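Baker Boris Kolář still starts at two in the morning

September 22, 2023

Boris Kolář learned to bake in his uncle's shop in Nutov, a village with one main street and a mill that closed when he was in school. He was 12 and his job was to scrape the benches.

“I wasn't allowed to touch dough for the first year,” he says. “I scraped, I swept, I carried flour. When my uncle finally gave me a piece to shape I made a mess of it and he put it in the oven anyway. He made me take it home and eat it.”

Kolář is now the owner and head baker at Rorus, a bakery and lunch counter he opened in a former hardware store. He shares the kitchen with pastry cook Mircea Iordache and two apprentices. The room at the front seats 18, mostly at a long counter facing the street.

He came to the trade by a longer road than the family history suggests. After school he studied surveying, worked at it for three years and disliked most of it. A summer job in a hotel kitchen was meant to fill the gap before another surveying contract. He stayed for four years, the last two on the bread section.

“The hotel made a lot of bread and most of it was plain white rolls,” he says. “I don't look down on that. If you make several hundred rolls before breakfast you learn what dough does when the weather changes. You can't get that from a book.”

His teacher at the hotel was Miloslav Vaněk, a baker who kept no written recipes and didn't like being asked for them. Kolář wrote down what he saw on the backs of order slips and typed them up when he got home. He still has the binder. Several of the breads at Rorus started there, including the dark rye with caraway, the best seller from the first week.

The rye takes most of two days. Kolář feeds the starter in the morning, mixes the sponge in the late afternoon and leaves it overnight. The flour comes from Sternico, a small mill that grinds to order and delivers on a schedule he describes as flexible.

“Peter Mikuš runs the mill and he'll phone me and say the rye is coming in a bit different this time, a bit thirstier,” Kolář says. “So I add water. A big supplier wouldn't call. I'd find out when the loaves came out wrong.”

He has had loaves come out wrong. In his first winter at Rorus the deck oven lost heat on one side, and for nine days he turned every loaf by hand halfway through the bake while he waited for a part. He sold the lopsided ones at half price and they were gone by 10 each morning. Some customers asked for them after the oven was repaired.

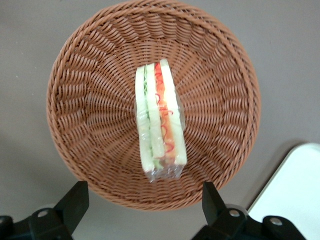 A round woven basket with a braided rim.

Lunch was not in the original plan. The counter was meant to sell bread and coffee, and Kolář wanted to be in bed by early afternoon. Then customers began asking for something to put on the bread. He started with a soup, then a second soup, then an open-faced sandwich with smoked trout and pickled onion. The menu now fits on one chalkboard and changes when he gets tired of it.

The garlic soup has never come off. It is his grandmother's, with marjoram and potato, served over cubes of day-old rye.

“She would have said there's too much garlic in mine,” he says. “She'd be right, but people like it.”

Iordache joined the bakery in its second year. He had been making wedding cakes and wanted to stop. At Rorus he makes poppy seed rolls, plum cake in season and a walnut crescent that he has changed many times. The two men do not agree about sugar. Kolář wants less of it in nearly everything, and Iordache reminds him that he doesn't bake the pastry.

“We argue about it while we work,” Kolář says. “It passes the time. At four in the morning you need something to talk about.”

Most of the fruit comes from a grower named Peter Polák, whose orchard is a 47-minute drive away. Kolář goes himself in plum season and brings back as many crates as the van will hold. What can't be used that week is cooked down slowly into a thick, unsweetened butter, which he spreads inside buns and stirs into a sauce for roast pork. In June it's sour cherries, and everyone in the kitchen takes a turn at the pitter.

He has been asked more than once to open a second location. A landlord across town offered him a good lease last year, and he walked through the space twice before he turned it down.

“I'd have to stop baking and drive between two shops,” he says. “I already had a job where I spent half the day in a truck.”

Instead he has put money into a bigger mixer and a proper retarder, so that more of the shaping can be done in the afternoon. The idea was to push the start of the day back to four. So far it hasn't worked out that way, and the alarm is still set for 1:30. Kolář walks to work, lights the oven, makes coffee in a pot his uncle gave him and drinks it standing up.

His uncle is retired now and visits a few times a year. He picks up a loaf, knocks on the bottom and puts it down again – that's usually the whole review. On his last visit he bought two ryes and insisted on paying.

“He counted out the coins on the counter,” Kolář says. “Then he told me the benches needed scraping.”

Rorus is open Tuesday to Saturday, 7 a.m. to 3 p.m. Soup is served from 11 until it runs out. Orders for whole rye loaves should be placed two days ahead.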